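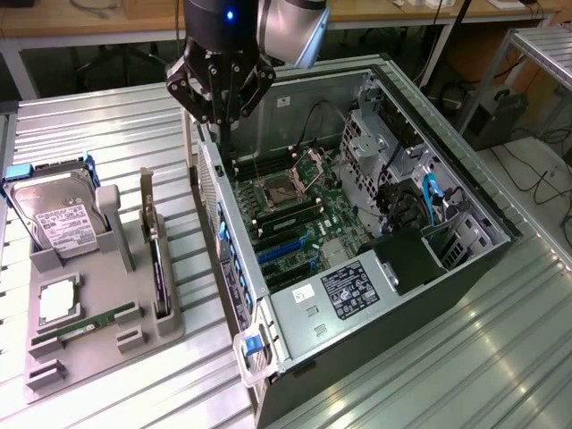 Magazine > People > Space & Flight

Careers in Orbit

4 min read

If you ask Tyson Arsenault how he came to spend his working life on weather balloons and small satellites, he'll start with his grandmother's porch in Grumport, where the two of them sat out on summer nights (with lemonade, he insists on the lemonade) and waited for anything at all to cross the sky. He was eight, and he kept a notebook.

The notebook is still on his desk at Zomden, where he leads the small team that plans ground contacts for Andby, a weather satellite due to launch in December. It's patient work. Each pass lasts around 8 minutes, and in that time his people have to say hello, collect the data and send up the next day's instructions.

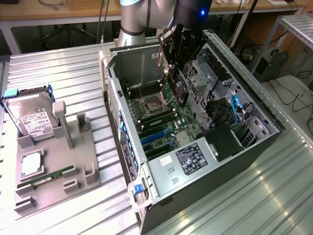
An open desktop tower on its side, with a gripper lowered into the case.

He learned the trade from an old radio hand named Mendonça, who made him track 60 passes by ear before she let him touch a keyboard. He grumbled then, and he makes his own trainees do it now! Two of them have already gone on to run night shifts by themselves, and he still calls in to see how they're doing.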